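Robot teleoperators wanted – part time and full time, January start

Filtwood is hiring operators for the Zulemon project. You drive a robot arm by remote control, or you guide it by hand, and it learns the task from you. No degree. No coding. Need steady hands and a decent amount of patience.

4 openings to start, more likely later in the spring if the first group goes well.

Pay and hours

20 dollars an hour, paid training included. Shifts are either mornings or afternoons, you pick one and stay on it for the first month. Full time is possible after that – ask Girish when you interview. Contract goes through Loninis, our staffing company, so your paycheck will have there name on it and not ours.

What the work is

Kitchen and table tasks, mostly. Stacking bowls. Unstacking bowls. Moving a cup from one spot to another. Putting things on a shelf and taking them off again. You do the same task over and over with small changes: different start position, different bowl, shelf moved a little to the left. Each run gets recorded. If you bump something or drop it, you mark the run and reset the table and go again.

Most stations are two arms, one operator, seated. You will learn both ways of working: leader arms (you move a small arm, the big one copies you) and hand guiding, where you hold the arm itself and walk it through the motion. Some people are much better at one than the other, which is fine, we schedule around it.
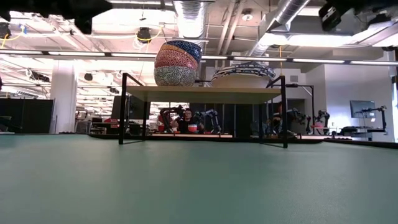
Bowls on the shelf, operator stations behind. Masks are worn at some stations.

Between runs you reset your own station. Objects back to their start marks, log updated, next prompt up on the monitor. Sounds easy but it is where most of the mistakes come from. Khurram Bangash runs the floor and will show you how he wants the logs filled in. Please do it his way even if you have a better way, tell him about the better way after.

You should

– be 18 or over and allowed to work in the US
– be able to sit for long stretches and also be up and down a fair bit
– see well enough (glasses ok) to judge small distances
– be OK with repetition. Really OK with it
– write a short clear note when something goes wrong

Nice to have but not required: video games, sewing, model building, dental or lab tech work, forklift or crane, any instrument. We have had good operators from all of these. Left handed people please apply, most of our recordings so far are right handed and we want more of the other kind.

Training

First week is all training. Day one is safety, where the stop buttons are, how close you can stand, what to do with long hair and loose sleeves. Then practice on the easy tasks with Atif Baloch sitting next to you. After that you get a short tryout, one stacking task and one shelf task, and if it goes OK you are on the schedule. If it doesnt, you still get paid for the week.

The place

Arain building, 3220 is the street number, room 414. Elevator is slow, stairs are at the back. Free parking in the side lot, not the front one, they do tow. There is a fridge and a microwave. No food or open drinks at your own station please.

Phones stay in the lockers during shifts. You will sign a form that says the room cameras may record you while you work, so read it before you come in and bring questions.

How to apply

Send a resume or just a few lines about yourself to Waqas Rind, through the form on the Filtwood jobs page. Say which shift you want and wich hand you write with. No cover letter needed. Applications close 2021-12-12 at midnight. Interviews are short, in person, and you will get to try an arm, so wear something with fitted sleeves.

Already applied in the last round? Apply again, same form, put "second time" in the notes box and Waqas will pull up your old one.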